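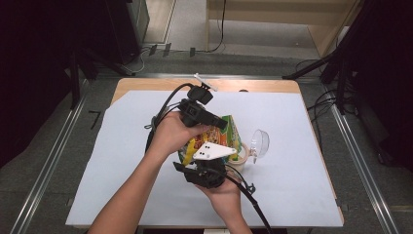

Table 7, white paper down, snack bag and cups still out.

Table and Floor Safety Check - Craddock Room, January
Checked by: Nafula Owino
Copy to: Wafula Massawe

I do this walk before the morning group comes in and again after lunch, and I write the comments as I go, so excuse the rambling!

1. Table steady, no wobble
OK. I leaned on all the corners and it didn't budge. Nice light wood too, I'd take one of these home.

2. Paper cover flat and clear of the edges
Needs fixing. One corner of the big white sheet pokes out a bit past the table edge. It's a small thing, but sleeves catch on it and then everything on top goes for a ride (ask Maximiano's team - sorry, Maximiliano, I will learn to type your name one day). Slide the sheet back toward the far side, there's bare wood to spare over there.

3. Cups and containers
Partly OK. The beige cup is fine where it is. The clear plastic one is lying over at an angle, and clear cups are so easy to miss when you're reaching across. Stand it up or put it away. Nothing with liquid in it on the paper, please, that rule hasn't changed.

4. Food packaging
The snack bag can stay, the bright green and yellow one. It goes back in the bin with the other table items at the end of the day. Please don't eat from the table items! Bring your own chips, I always do.

5. Cables
Watch this one. Keep the black cables where you can see them and away from wrists and elbows. If one starts pulling, stop and shift your chair or your feet. I've asked Smaranda for 2 more packs of the soft ties from Drarner, the old ones had gone brittle.

6. Hands and pinch points
OK. Fingers out of the hinges, both hands for anything heavy, and no reaching over somebody else's work. I gave the short reminder talk anyway.

7. Side rails
OK. I ran my hand along both of them and found no sharp spots. Please don't hang coats on them.

8. Floor
OK. Carpet is flat with no lifted seams, and the 7 on the floor is still easy to read. Table 3 could use a fresh number - I'll do it when the paint pens turn up.

9. Stand and dark gray cabinet
Stand has angled poles and leans in toward the table, so go around the long way. Cabinet doors shut properly. Key is with Rhona MacKinnon.

Still to do: items 2 and 3, plus the cable ties. I'll look again at 2 p.m.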